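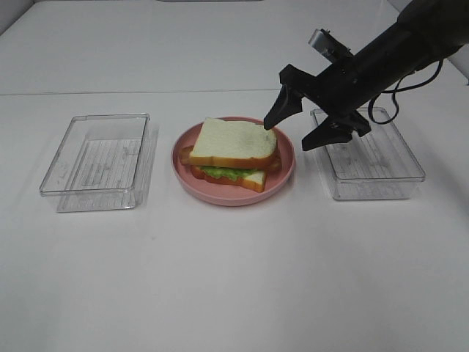
サンドイッチは切らないと詰められない、という読者さんからのコメントが、このページの前の版についていました。四角い食パンなら丸ごと入る容器を選べばいいだけなので、私は切らない派なんですが、言いたいことはよくわかります。その話は後のほうで書きますね。

サンドイッチ弁当

サンドイッチ弁当は、パンに具をはさんだものを容器に詰めて、昼まで持たせるお弁当のことです。うちの食べもの事典では「パンの弁当」の項目から分けました(元の項目が長くなりすぎて、焼きそばパンのところまで誰もたどり着けなかったので!)。ホットサンドとベーグルは別項目です。

呼び名
「サンド弁」と略す人もいますが、私のまわりではあまり聞きません。おにぎりと半々で入れるものは「合いのせ」と呼んでいて、これはたぶんうちの地元だけです。

パンと具
食パンは8枚切りがいちばん扱いやすいと思います。6枚切りだとふたが閉まらないことがあるし、10枚切りはレタスの重なりに負けて、持ち上げたときにへにゃっとします。耳は残すか落とすかで好みが分かれるところで、私は残します。耳があると角がつぶれにくいし、なにより香ばしい。
具は葉もの一種類に、赤いものをひとつ。ハムでもトマトでもいいんですが、トマトのときは種のところを取って、紙で押さえてからはさみます。パンの内側にはバターを端まで塗ってください。まんなかだけ塗って満足していた時期が私にもあって、昼にはふちがしっとりを通りこしていました。レタスは大きめにちぎって、パンから少し見えるくらいがおいしそうです。

容器
透明なプラスチックの四角い容器は、ふたを開けなくても中身がわかるので朝の取り違えが減ります。底に筋の入ったものだと、パンがべたっとくっつきにくい気がします(気のせいかもしれません)。
よく名前が出る容器はこのあたりです。
Prumlow 浅型:食パンがそのまま入る。深さはぎりぎり。
Trillow:角が丸いので、耳つきだと四隅が曲がる。洗うのは楽。
Thygesen:深い。2段に積めるけれど、下の段がつぶれがち。
私が使っているのはPrumlowで、ふたをしめた重さが237グラムあります。軽くはないです。

詰めるまで
作ったら、いったんお皿にのせて休ませます。ふちの立った浅い丸皿だと具がこぼれても受けてくれるので助かります。上のパンがずれていたら、この間に直しておくこと。ずれたまま入れると、はみ出したハムがふたにはりつきます。
切る場合は休ませたあとに、包丁を濡らして一気に。切り口を上に向けて詰めると見た目は華やかですが、具が乾くので紙を一枚かぶせます。コメントの方のように先に切ってしまうなら、幅の狭い容器でもいけますね。そこは確かに切る派の強みです。
夏は保冷剤をふたの上に置きます。下に置くとパンだけ冷えてかたくなるし、葉っぱにはあまり効きません。卵やツナの日は、私は季節に関係なく入れています。

日持ち
その日の昼まで。夕方まで置くのはおすすめしません。朝6時に作って昼に食べるくらいが、私の感覚ではちょうどいいです。

関連項目
パンの弁当、ホットサンド、ベーグル、保冷剤、Driditz(水切りかご)

更新メモ
12月に「容器」を書き直しました。Trillowの新しい型はまだ試していないので、使った方がいたらコメント欄にお願いします。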